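Stadside service robotics, handout 13: when tidying goes wrong

Right, faults. I promised you a session on what breaks, and the room-tidying job at Brunda is my favourite because the task sounds so easy — pick up the rubbish, put it in the bin, leave everything else alone. 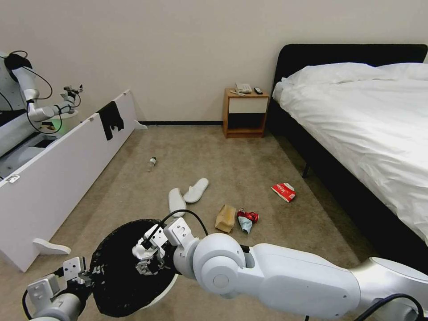 Fault 1: the wrong thing in the bin

Our rule was that anything on the carpet and smaller than a shoebox counted as litter. You can see the trouble coming! Guests keep slippers on the carpet. Run 51 binned a slipper and logged it as a success, so the score looked lovely and I went home happy.
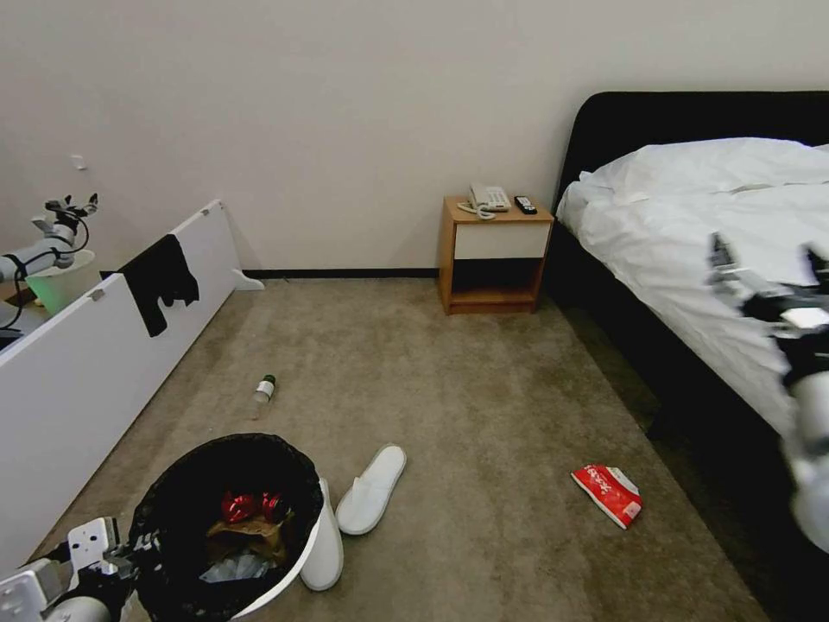
Laimutė Rebane found it when she read the grasp log against the list of protected items, which I'd written and then never loaded (my fault entirely). We now check that the list is there before the arms get power.

Fault 2 is the one I lose sleep over. The stop signal went to one robot and the other carried on for 97 milliseconds. Tiny, yes, but it's still a moving arm in a shared room.
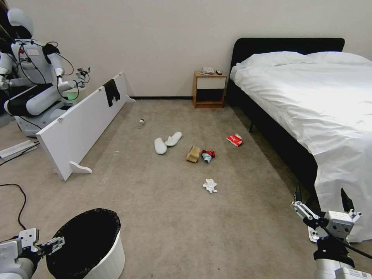
So both machines now hang off one stop circuit, and we test it before each run, with everybody standing clear. For next time, draw me the wiring as you think it should be and mark where a single broken wire would leave an arm live.

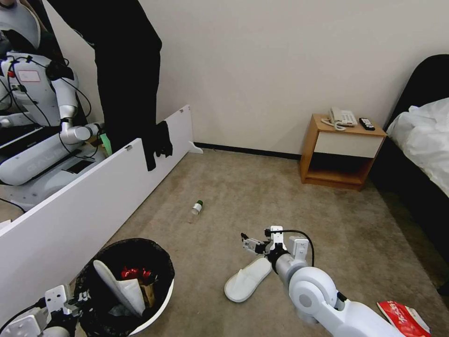

Normunds Stankevičius wrote back that one circuit isn't enough unless someone has a hand on the button whenever a person is in reach, and I've added that to the lab rules.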